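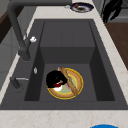 Ultan Mac Carthaigh

February

3. Where the Washing-Up Goes

3.1 The problem with asking

Household time surveys have a long and honorable history of believing what people tell them. Ask a person how long they spent on dishes yesterday and they will give you a figure, usually a round one, and usually larger than the figure their partner would give on their behalf. We were less interested in the size of this gap than in its grammar. When people in our interviews talked about dishes they had washed themselves, they used active verbs and named the pans. When they talked about dishes somebody else had washed, the dishes "got done."

The diary study described in Section 2 produced 471 usable entries from 38 households in Grukbridge and Rastberg. An entry was usable if it said who had done the task and at what hour. We had originally also required it to be legible, but relaxed this rule after the first week.

3.2 Leaving things to soak

The most frequent single word in the diaries, once articles and swearing were removed, was "soak." It appears as a verb, a noun and, in one Rastberg household, as a place ("it's in the soak"). Říha, in her earlier work on shared student housing, treats soaking as a form of postponement and codes it with unanswered mail. We think this is a little hard on soaking. In our material it works more like a claim. A person who fills a pot with water has begun the job and may say so, and whoever empties the pot later is, strictly speaking, only helping.

Diarists were aware of this. One Grukbridge man wrote, of a roasting dish, "Started it Saturday. She finished it. We both put it down." Both did, and both entries were counted, leaving us with a roasting dish that was washed twice in the data and once in the world. Similar double claims turned up in other homes, nearly always over something with burnt cheese on it. Cups were never disputed. People seem willing to give away a cup.

3.3 The drainboard as neutral ground

Kitchen layout matters more than we had expected, and certainly more than our funding proposal said it would. Sinks with a built-in drainboard (Figure 1) give a household somewhere to put an item that is clean but not yet anyone's to put away. Where a rack or a folded towel did the same job, the item was more often described as being "in the way," and the diaries grew shorter and colder around dinnertime.

Figure 1. Composite-style sink with basin and drainboard, set in a pale countertop. Rendered view.

Several participants held firm views on how long a plate may stand there. The range ran from "until it's dry" to "it lives there." We asked both members of each couple separately, and their answers differed often enough that the second author proposed dropping the question out of kindness. It stayed in, and the results are in the appendix, where fewer people will be hurt by them.

3.4 A note on the scale

Agreement on who did what was scored with the Dusus index, which runs from 0 (no overlap between two accounts) to 100 (the same account, or one person holding both pens). The index was built for neighbors disputing fences and we have adapted it with only light damage. Scores were lowest for wiping the counter, a task everyone reported doing and which left no evidence for either side. They were highest for taking out the trash, possibly because the door slams.

We make no attempt here to say who is right. Two participants wrote to ask us, and were sent the consent form again.

2 comments · 38 shares

Contact the author | © Ultan Mac Carthaigh | Back to top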